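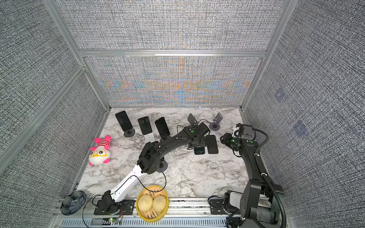
Notes from a visit to the Bravton test hall, 10/9/22

Bravton opened its test hall to outside visitors for the first time since the move to the Pevero site. I went because our own shop is about to write rules for small two-arm cells, and I wanted to see how people who run them every day have written theirs. The tour took 3 hours, with a break in the middle.

The hall is one long room with the cells along both walls. Each cell is a table inside an aluminum frame, with fabric panels on three sides and two arms mounted on the front rail. The tasks are household ones. In the cell where we spent the most time, the work was with smartphones and phone stands at the back of a marble-patterned table. Three phones were upright on holders, two lay flat, and two stands were empty. A plush toy sat off to the left, and a steamer basket with two buns was at the front between the arms.

Our guide started with the rule sheet. It is 2 pages and hangs at the end of each row. The longer manual, which Tostetti wrote for them, runs to 123 pages and is kept in the office. New operators read the long one once and sign for it. After that, the sheet is what they work from.

The rules I wrote down:

Hands stay outside the frame while the arms are powered. If an object falls, the operator stops the arms first and then reaches in. There is no exception for soft objects.

Every cell has a written layout card. It lists the objects that belong to the task and the objects that are there as background. Anything that isn't on the card comes out before the run starts.

Phones used as task objects have their accounts removed. Batteries are checked for swelling at the start of each shift, and a phone that has been dropped goes to a separate bin until someone has looked at it.

Cables get a check at every shift change. The operator moves each arm slowly through its full reach and watches the loops at the wrist and elbow. A cable that touches the table or catches on an object is clipped again before work continues. The two arms are checked together as well, as a loop that is fine on one arm may foul the other.

Indicator lights are not accepted as proof that an arm is safe to approach. Both grippers in the cell had a green light, and one of the visitors asked if green meant it was fine to reach in. The answer was no. The only accepted state is power off at the switch.

Runs are stopped after 50 attempts for a reset and a wipe-down of the table. I asked why 50 and was told it was the number in the first version of the sheet, and it has stayed.

Speed limits took up most of the questions. Bravton sets one limit for normal work and a lower one for training new operators. The lower limit stays on for a person's first 103 runs. A visitor from Bisgaard said their site uses a sign-off by a senior operator and doesn't count runs at all. The guide thought both could work, but said a count is easier to check afterward.

I had two doubts. The fabric walls keep the background the same from cell to cell, but they also make it hard to see in from the side, and I would want a rule about where a second person stands. The other is the rule sheet itself. At the end of the row it is several steps from the operator's chair. I would put a copy at each cell – the guide said this had come up before.

The incident log was open for us to read. Most entries were short: object dropped, cable caught, gripper closed on a stand. Near misses go in the same log as everything else, with the same form. We currently use two forms, and I plan to suggest that we go to one.

The next open visit is set for February. Sign-up is through the front desk at Pevero, and closed shoes are required in the hall.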